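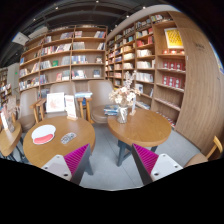 Gripper open, between the two round tables in the bookshop seating area.

Hi all,

Sorry for the slow answer, July has been eating my evenings! Quoting the bit I'm replying to:

> Maricruz Medrano wrote:
> The Prisden draft says "keep clear of fragile items" and leaves it
> there. Does a vase count? Does a paper sign? Our people at Sarkell
> each read it differently, and I'd like one rule we can all use in
> shops and cafes before anyone records again.

A vase counts, for sure. Look at the right-hand table: clear glass, dried flowers, and it's sitting near the rim, so it's the first thing a sleeve or an elbow is going to catch. I'd go with 12 inches from glass, fingers closed whenever you walk past it (we've been sloppy about that at Dritby, me included). Signs I'd let people pick up, but only the ones on the table you're working at, and they go back where they were.

What I'd add is chairs. The draft talks about tabletops for 9 pages and never mentions seats, and there's a stack of books on one of these right next to the vase! So: check the seats before you start, and don't move shop stock unless the staff said yes.

Engelbrecht wanted a 50-item checklist. I love a checklist, but people will skip it. One page, please, taped inside the case lid.

Maricruz, if you want to put that into proper wording for section 4, go ahead and I'll read it tonight after 9.

Cheers from Dritby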